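4.2 Storage of chopsticks between meals

In the Losimbridge households the chopsticks were usually kept standing in an open container, and only 3 families used a closed drawer. Panganiban noted the same habit in Natetti – there the holder stayed on the table also between meals. We consider the perforated plastic basket as the most common type in our material of 642 objects. Its openings let the air pass and, in many cases, carry the whole decoration. Flower motifs are frequent, as in Figure 7, where the colour of the basket is also near to the teal of the checkered cloth.
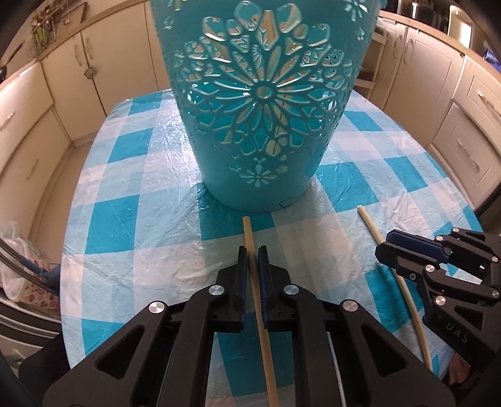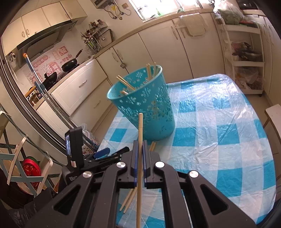

Page last modified: December, 16:40

Figure 7. Plastic basket with cut-out flower pattern, and wooden chopsticks on the checkered tablecloth.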